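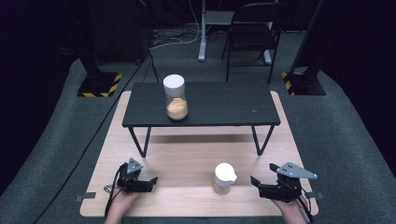 Nilley Brings Automated Jar and Container Handling to Lenbridge Packing Floor

LENBRIDGE, Saturday, September 20, 2025 - Nilley, the dry goods packer, today announced the next phase of automation at its Lenbridge site. Jars, pour-spout containers, refill packs. The small stuff, the stuff that has always been done by hand.

The new line is called Clirner. Built with Ponce, Nilley's automation partner since July of last year. First station goes live this fall, on the spice and sweetener side.

What changes on the floor

Right now packers at Lenbridge pick up, turn, cap and set down 3,000 small containers a shift. Same wrist motion, all day. Clirner takes over the repeat handling at the first station, 800 containers a shift to start, going to 1,000 once the line settles in.

No jobs are being cut. Eleven packers move to new work: checking seals, running changeovers, teaching the grippers. Same hours, and pay goes up one grade for anybody who finishes the training. Sign-up sheets are already posted by the break room.

Learning from the people who do the work

Clirner learns from demonstration. Packers hold a pair of grippers, one in each hand, and do the job the way they would normaly do it. Small container with a spout, screw-cap jar, on to the next. The recordings go to Ponce, and the handling program gets built from those.

Early sessions were slow. The grippers feel clumsy at first, and spouted lids are harder to get hold of than a plain round cap. Packers asked for shorter sessions and more breaks, and got both. They also asked for a say in which tasks go to the line first. Lifting and turning won. Label checks stay with people.

Sessions are paid time, optional, and held away from the packing lines. Packers who would rather stay on there current station can do so.

What's next

- First Clirner station, spice and sweetener line: this fall
- Second station, refill packs: date to follow
- Floor walk-through for families and local press: to be announced

Nilley will report back to staff after the first full month, including what is not working. Injury and strain reports will be part of that.

About Nilley

Nilley packs spices, sugars and baking ingredients for grocery and food service customers. Based in Lenbridge.

Contact: Nilley Press Office, Lenbridge | © 2025 Nilley. All rights reserved. | Back to top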